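The kit wash, and how I stopped dreading it 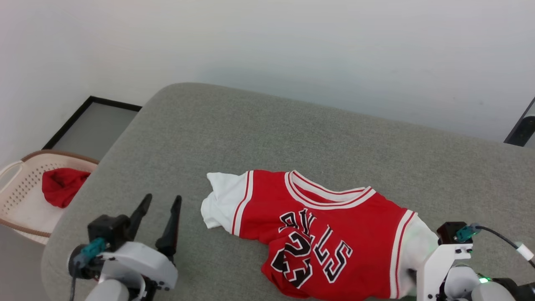

Red number 23, waiting to be folded.

I said in the last newsletter that I'd write something about the summer wash, and three of you have since asked me where it's got to, so I'd better get on with it! For anyone new to Semedbridge, we have a lending rail of basketball tops in the back of the hall. You can take one for a game, a school dress-up day, a holiday, whatever you like, and it comes back to us in a carrier bag. Then it all comes home with me.

I took over the rail two summers ago and I'll admit I did nearly everything wrong to begin with. I washed the lot on forty with the tea towels. I ironed straight over a number (once, and I can still smell it). I put a whole load in the tumble dryer because it was raining, and the lettering on a lovely green top went all stiff and crackly and started lifting at the corners. That one is a painting smock at the toddler group now, so it wasn't a total loss, but I do wince when I see it.

So these days it goes like this. Everything gets turned inside out before it goes near the machine, and reds go in with reds. I do thirty degrees, a short spin, no softener at all. Softener seems to make that shiny sort of sports fabric smell worse after a few wears, and I've never got to the bottom of why. If something comes back really muddy I leave it in a bucket overnight with a bit of ordinary washing powder and go and watch the telly.

The red ones are the troublemakers, as anybody with a red top in the house will know. Most of them have calmed down by now, but I still don't trust a new one, and I've got a pink pillowcase to prove it. A new red gets washed on its own the first three times, even if it feels like a waste of a load. And please, please check for a white T-shirt underneath when you take yours off! They do love to come off together in one go, and then they get handed back like that, all bunched up with the sleeves goodness knows where. It's easily missed when you're emptying a bag in a hurry. I've had a fair few white tees come to me this way and I do try to get them home again – there's a pile of them on the windowsill by the hall kettle, so have a rummage if you're missing one.

Drying is on the line if I can manage it, pegged at the bottom hem, still inside out and out of the full sun. If the weather's against us they go on the airer in the spare room with the window open. It takes longer than you'd think around the trim, so give the neck and armholes a good feel before you put anything away.

Now, folding. I used to do this on my knee in front of the television and everything came out wonky. You want a flat surface at a comfy height, and something a bit padded is really nice because the slippery ones don't shoot off it the way they do on a table. Basket at one side, top in the middle, off you go. Shake it out, lay it face down, smooth it from the middle outwards and get the armholes level with each other. Then bring each side in to the centre and fold up from the bottom in thirds, so the number ends up with as few creases through it as possible. The big two-figure ones are a pain, I won't pretend otherwise. If the fold has to go somewhere I try to put it between the digits. For the very thick lettering I slip a sheet of baking paper inside the fold, which stops it sticking to itself in the hot weather.

If you'd sooner hang them, that's fine too, only use a wide hanger. The thin wire ones leave little pointy shoulders that never quite drop out.

A bit of news to go with all this. The rail has been out and about far more than I realised – I added up the lending book the other evening and we've had 791 loans since it started, and there are 156 tops on the list now. I had to sit down with a biscuit after that. We've also been offered a bundle by the people over at Gistbridge, mostly children's sizes, and I've said yes before finding out where on earth we'll put them. If anyone has a spare chest of drawers, I'm your woman.

The rail is closed for its summer sort-out until 20th July. If you've still got a top at home, drop it in the blue bin inside the hall door, and don't worry about washing it first (really, I'd rather you didn't). Bags are useful too, the strong sort with handles.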